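Ticket: Right arm stops early when gripper comes down on top disc
Opened by: Jhonatan Muñoz
Assigned to: Alaric Pettigrew
Product: Edent gripper, on Tai controller
Opened: 27 August 2021
Priority: Normal
Status: Waiting for part 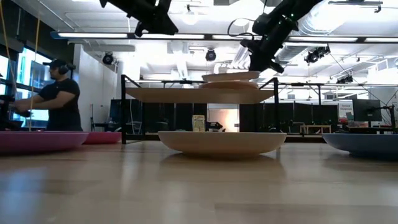 Fixed camera view, right arm over the two discs on the shelf board.

Jhonatan Muñoz wrote:

Hello,

We are comparing two grippers for the same pick task, the Caltau and the Edent. The task is to take the top disc from a stack of two on the shelf and put it in the cream bowl under the shelf. With the Caltau gripper we did 20 runs and had no stop. With the Edent gripper, on the same arm and with the same program, the right arm stops before closing in 6 of 20 runs. The Tai controller gives the message "contact force limit" and the arm stays where it is until I press reset.

The left arm is not used in this test. It is parked with the end pointing down and away from the shelf.

What I checked before writing to you:

- The cable on the upper part of the right arm. It has a loop and I thought maybe it pulls when the wrist turns. I moved the arm by hand through the full path and I did not feel any pull.
- The tool length in the controller. It is the value from the Edent data sheet.
- The payload value. I changed it when I changed the gripper.
- The discs. I exchanged upper and lower, no difference.

I attach the log of all runs. Please tell me if you need it in another format.

Regards,
Jhonatan

Alaric Pettigrew wrote:

Hi Jhonatan, thanks for the clear report. Two things from the log. All the stops come in the last part of the approach, and the force rises slowly before the limit. A real crash into the disc would be a sharp peak. So I suspect the fingertips are touching the rim from the side.

Could you tell me the approach angle, and whether the Edent has the short or the long fingertips on it? Also please repeat the test with the lower disc alone on the board.

Jhonatan Muñoz wrote:

The approach is diagonal, from the upper right. We use it because the other arm needs its space on the left side when both are working. The fingertips are the long ones, they came already mounted.

I made the test with the lower disc alone and there was no stop. This disc is slightly smaller than the other. When I put the upper disc back, the stops came again. I should say that the rim of the upper disc is a little wider than the lower one, so perhaps it is what you suspect.

Alaric Pettigrew wrote:

That fits. The long fingertips open less wide at the end, and on a diagonal approach one of them arrives first. Please try this before you change any hardware:

1. Set the opening to maximum before the approach starts. The default on the Tai is to open during the approach.
2. Add a waypoint above the disc and turn the wrist vertical there.
3. Leave the force limit as it is. If you raise it you will only push the disc.

Jhonatan Muñoz wrote:

I did step 1 first, alone, to know which change is doing what. Result: 4 stops in 20 runs. Then I did step 1 and step 2 together. Result: 0 stops in 20 runs, but the cycle is 5 seconds longer, and for our comparison this is a problem. The Caltau gripper does not need the extra waypoint. If I keep it for one gripper only, I must write it in the report, and my colleagues at Clescombe will ask me why.

Is it possible to get the short fingertips? I would like to repeat everything with the original path.

One more question, less important. After reset, the small lights on the arm come back green before the controller accepts a command. Is it normal? The first time I pressed start too early and I had to reset again.

Alaric Pettigrew wrote:

Yes, normal. Green on the arm only means the joints have power. Wait for "ready" on the controller screen.

I have ordered a set of short fingertips for you. They should ship in the first week of September. When you fit them, enter the new tool length before the first move, and run the approach once at low speed with no disc on the shelf.

Jhonatan Muñoz wrote:

Thank you, I will wait for them. Until then I continue with the Caltau runs and I keep both versions of the program saved. Please do not close the ticket, I will write the new numbers in it.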